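Sundum Folding Table, Square Model
Section 4: Setting up, laying and clearing

4.1 Before you start

Read Section 3 (Unfolding the legs) first. The instructions below assume that the frame is fully open and that the table stands on a hard, level floor. On tile, check that no foot rests on a grout line.

The marble-pattern top is a printed surface under a clear gloss coat. The colored trim along the edge protects the panel from knocks and should not be used as a handhold when lifting.
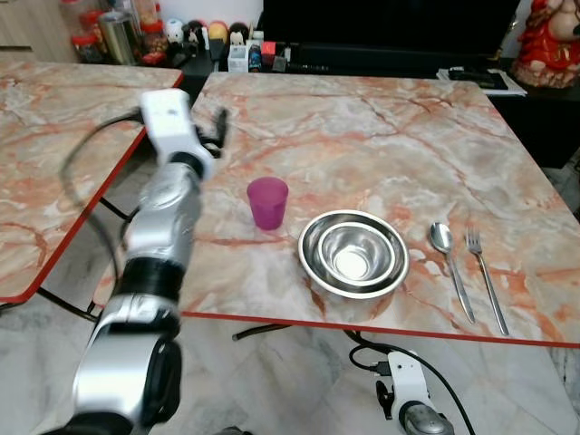 Reading time: 2 minutes

4.2 Laying the table

1. Wipe the top with a damp cloth and dry it.
2. Press down on each corner in turn. If the table rocks, return to step 3.6.
3. Set bowls down flat. Steel bowls may be nested one inside the other until they are needed.
4. Place the spoon and fork parallel, to one side of the bowls. Do not drag cutlery across the surface.
5. Stand plastic cups upright. Leave a clear margin between each cup and the trim.

NOTE: Light tumblers tip easily when empty. Put them down last and pick them up first.

CAUTION: Do not place pans straight from the stove on the top. Use a trivet at least 16 mm thick.

4.3 Using two tables

Two tables of the same model can stand side by side. They do not lock together. Leave a gap of 25 mm between the edges so that the trim does not rub, and do not set a dish across the gap.

Load limit for each table: 25 kg, spread evenly. The limit is not increased by placing two tables together.

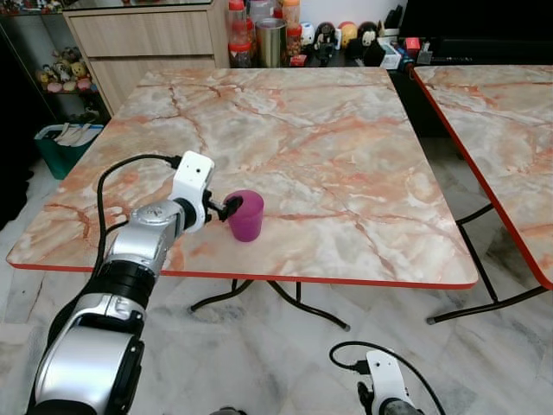 4.4 Clearing

1. Remove cups first, one at a time. Lift each cup straight up.
2. Remove cutlery, then bowls.
3. Wipe up spills at once, working from the center toward the edge. Fruit juice left overnight can stain the trim.
4. Dry the underside of the trim if liquid has run over it.
5. Check that the top is bare before folding the legs.

CAUTION: Keep fingers away from the crossbars while the legs are closing. See Section 5.

4.5 Care of the surface

Use mild dish soap only. Scouring powder and steel wool will dull the gloss coat. Small scratches can be treated with Jetel polish, part no. 1129, applied with a soft cloth. Test it on the underside first.

Replacement foot caps are supplied in packs of 16.

Text: Daiane Teixeira
Revised 28 August 2019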